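**Wanted: contributors for a fan-run baseball memorabilia site. Remote, part time, small pay.**
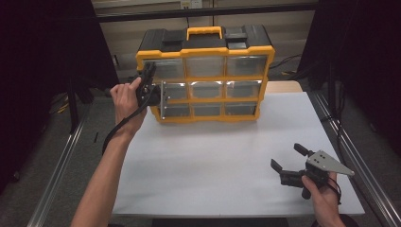
Posting this quick before the week gets away from me. Citell is a fan site on baseball collecting – game-used bats, signed balls, ticket stubs, charity auctions, stadium giveaways, the weird stuff people keep in a shoebox. We cover the minors and the indy leagues more than the big clubs. Have done for a while. Now two of our regulars have gone off to have a baby (congrats both) and we're short.

So. Looking for 3 writers and 2 people for the price database. Could be the same person twice if you've got the hours.

## Writers

What you'd do:

- One post a week, 400 words and up. Longer is fine if it earns it.
- A short auction roundup every other week. Everybody takes turns, nobody likes it, it gets the most clicks.
- Answer comments on your own posts for the first day or so. After that let them fight.

What we want covered, in no order: team charity auctions and what the lots go for. Bobbleheads. How to store a jersey so it doesn't yellow. Fake autographs and how they get passed around. Old programs and scorecards. Batting practice balls. Spring training finds. Players who sign for everybody and players who won't. Card shows, when there are card shows again.

No games on right now obviously, so it's a strange time to start. Also a pretty good one. People are home, cleaning out closets, finding things, asking what they're worth. Our mailbag has never been this full and I can't keep up with it. If you only want to do mailbag posts, say so, I'd take that tomorrow.

You don't need clips. A blog, a long forum post, a email you wrote your brother about a rain delay, all fine. I care if it's readable and if you know the stuff. Please no press release rewrites. Please no "top ten" lists unless you really have ten.

One thing we're strict on. If you own it, or you're bidding on it, you say so in the post. If you're selling it you don't write about it. Had trouble with this last year and I'm not doing it again.

## Database people

We keep a list of past sale prices for minor league items. 3825 entries as of this morning. It started as a spreadsheet and it's still a spreadsheet. A lot of it is messy – same bat under three names, buyer's premium included on some and not on others, teams that moved or changed names and got entered both ways.

The job:

- Clean up old entries, a batch at a time. You pick the batch.
- Add new sales when the auctions close.
- Flag anything that looks off. Don't fix it silently, put a note in the notes column so the rest of us know.

You should be ok with spreadsheets, sorting and filtering, nothing fancy. You should be the kind of person who gets bothered by a missing date. Knowing the leagues helps a lot. Figure 4 hours a week, whenever you like, nobody's checking the clock.

## Pay

Writers: $25 a post, $15 for a roundup. Mailbag counts as a post.

Database: $12 an hour, paid monthly, send me your hours by the last day.

I know it's not much. The site makes its money off a few ads and the Sorel newsletter (that's our paid one, the deep-dive auction thing) and I'd rather tell you the number up front. If the newsletter grows the rates go up. They went up once already.

You keep the rights to your writing after 90 days. Put it in a book if you want.

## Who should apply

Anybody over 18, anywhere in the US or Canada. Has to be those two for payment reasons, sorry to the rest of you, I've looked into it and it's a headache. You'll need your own computer and a decent connection. If you collect, great. If you don't collect but you've sat in the cheap seats at a Double-A park for 20 summers, also great.

Would love somebody who knows women's baseball history, the site is thin there and it shows. Same for the Mexican League and winter ball. Spanish a big plus. Somebody who knows bats would be nice too – model numbers, cracks, pine tar, how you tell a gamer from a store bat. I get those questions all the time and I mostly guess.

Not looking for: betting content, fantasy stuff, anyone wanting to push their own store.

## How to apply

Use the contact page, put WRITER or DATABASE in the subject line, or BOTH. Then tell me:

- your team or teams, any level
- what you'd write first, two or three sentences. Database folks skip this one
- one link or a pasted sample, any length
- hours you really have, not the hours you wish you had
- the best thing in your collection, or the one that got away

No resume. I won't read it.

Closes at the end of May, but I'm going thru them as they come in so earlier is better. Everybody gets an answer, might take me a week. If it looks like a fit we'll do one paid trial post, or one paid batch of the spreadsheet, and then talk on the phone for 15 minutes. That's the whole process.

## Couple of questions I keep getting

**Is this the same as Hudec?** No. Hudec was the old forum, it closed, a lot of us came over from there. Old Hudec members very welcome, tell me your user name, I might owe you an apology over the bobblehead thread.

**Can I write under a made-up name?** Yes. I need the real one for payment, the site doesn't.

**Do I have to take photos?** Only if you want to. Phone is fine. Daylight, no flash on anything signed in silver or gold pen, it blows out.

**Can you tell me what my ball is worth?** That's the mailbag, different form. Please don't send it in with an application, I lose track of them.

**What about Rirneck?** The podcast is on hold. If it comes back I'll post seperately for a co-host.

Posted 13 May 2020. Will edit when spots fill.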